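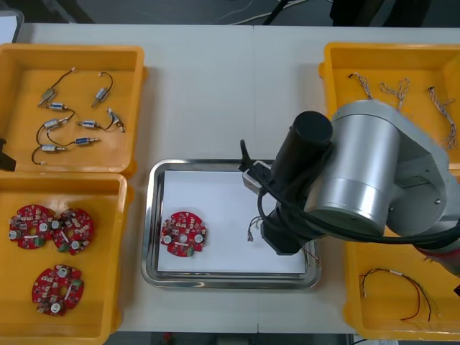

Posted by shimstock_pete, Tuesday, August 8, 2023

Home Forums Cells and Fixtures Faults and Safety New Posts

Gripper closes by itself after a stop reset, anybody else?
Last updated by moderator: title edited for clarity

shimstock_pete
Okay, long one, sorry. We've got a two-arm kitting cell at Vurkside that puts one board and one harness into a steel tray, plus one of the little wired parts from the back left bin. Left arm does the boards and the wired parts, right arm does harnesses. It's been running since February and mostly I like it.

Last week the right arm threw a protective stop while it was down over the tray. I figured a harness had snagged, so I did what I always do. Opened the gate, reached in, started working the harness loose. A coworker at the pendant saw the gate fault and cleared it and powered the arm back up to "help" — and the gripper closed. Arm didn't move at all, just the fingers. They got the side of my thumb. No blood, a blue nail, and I used some words I don't use at home.

I went through the log after. Cell had done 1,175 trays with 17 protective stops, and every one of those stops was the right arm. I always thought a stop meant everything stopped. Why does the gripper get a say?

torque_me_later
Glad it was only a nail! Which gripper is it? A lot of them run a homing move when they get power back. Close all the way, open all the way, find zero. It's in the manual, usually one line on a page people skip.

shimstock_pete
It's the Dumitrescu two-finger, the older one. And yep, I just looked. One line. "Unit will reference on power up." Thanks, I guess.

beltandbraces
I'm going to be the grump. The gripper did what its book says. The problem is you were in there with the gate open and somebody else was able to bring power back. Where was your lock? If the gate was open, that reset shouldn't have done anything. I wouldn't run another tray until somebody who knows safety circuits has looked at that gate.

shimstock_pete
Fair. No lock, it was a ten second fix like it had been 16 times before. And the gate only drops the arm. The gripper is on its own 24 volt supply through a relay that comes back with the pendant reset. I didn't wire it, Skullmont did, but I signed for it.

noodle_harness
Ooh, I run harness picking at another shop and I don't think you should let the arm off so easy. That many stops on one side only means something's dragging. How are your cables dressed at the wrist? Ours hung in big loops and every time the wrist rolled past a certain angle the loop got tight and the controller read it as a collision. We chased "snagged harnesses" for a month and the harnesses were fine.

shimstock_pete
Big thick loops off the wrist, yeah. But I really do get snags! The harness comes out of the bin as a bundle and doesn't lie flat, and when it lands near the rim of the tray the strands spread out. Let me put up one with a harness down.
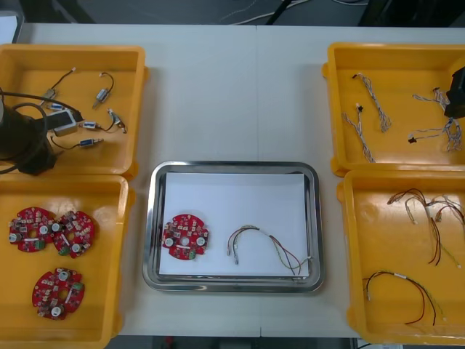

Board on the left of the paper, harness on the right, more harnesses in the front right bin.

noodle_harness
Okay that arch is a pain, I'll give you that. See how the right end splays out by the rim? I'd drop it farther left if the board gives you room. I still say look at the wrist cable. Easy test — run the same path with nothing in the fingers and see if it stops.

beltandbraces
Nobody is running test paths until the gate is sorted. Please.

torque_me_later
Beltandbraces is right about the order. But I disagree that it's only a lockout thing. People will reach in for a snag, so the gripper supply needs to go through the safety relay with a manual reset outside the fence, where whoever presses it can see the whole table. Lock AND wiring. One doesn't get you out of the other.

beltandbraces
I never said it did.

gasket_case
What about the left arm? If it's the same gripper on the same supply then it references too, right over the boards. I'd hate to have those fingers shut on a capacitor.

shimstock_pete
Hadn't even thought about that. Same gripper, same supply. Wrist view off the left one, it works pretty close in:

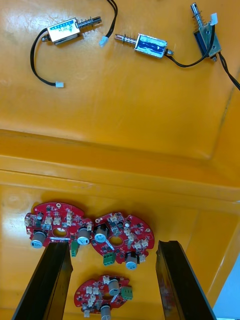
Solenoids up top, three boards below, fingers open on either side of the lower board.

gasket_case
Yeah so if it loses power down there and comes back, it closes on whatever is between the fingers. Check if yours lets you turn off the auto reference. On the Bivance ones it's a setting and you send the homing command yourself once the arm is parked up high.

torque_me_later
Good tip for the parts, but please don't count a software setting as protection for hands.

shimstock_pete
Update. Cell is off and tagged. The electrician moved both gripper supplies behind the safety relay, and the reset button is going outside the fence, off the pendant. Everybody gets their own lock, me included. Not running until it's been checked over by someone other than us.

With the arm powered down I pulled on the wrist cables and the loop really is short. Noodle, you may get to say I told you so. I'm adding slack and one more strap, and I want to see 21 clean dry runs before a harness goes near it.

noodle_harness
I'll wait to gloat! Which way does your wrist roll coming out of the bin, toward the table or away? Ours was only bad in one direction.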